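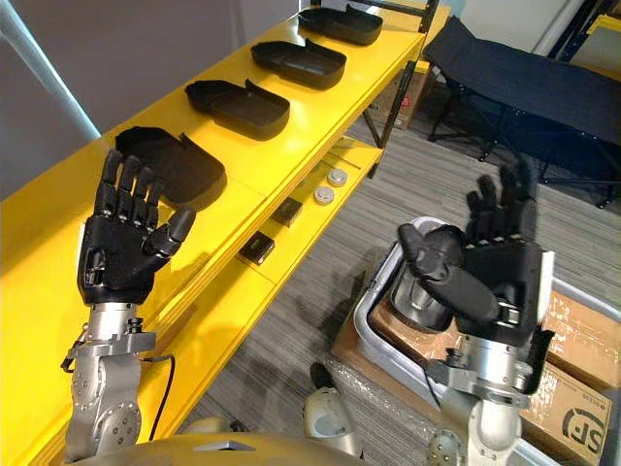

3. Fitting the shelves

Your Bolteo unit comes with four uprights and five shelves. Choose your shelf heights before you start, as the clips are stiff to move later.

1. Stand the uprights on a level floor, slots facing inwards.
2. Push a clip into each upright at the same height. The lowest shelf must be fitted first.
3. Lower the shelf on to the clips and press down at each corner until it clicks.
4. Fit the top shelf at 1330 mm - this is the highest slot on the short uprights.
5. Fix the wall strap with the screw and plug supplied.

Note: The shelves are 746 mm wide. Trays and bins from the Kalter range fit without trimming.

Caution: Do not load any shelf with more than 30 kg. Keep heavy items low down.

Caution: Do not climb on the unit, even when it is strapped to the wall.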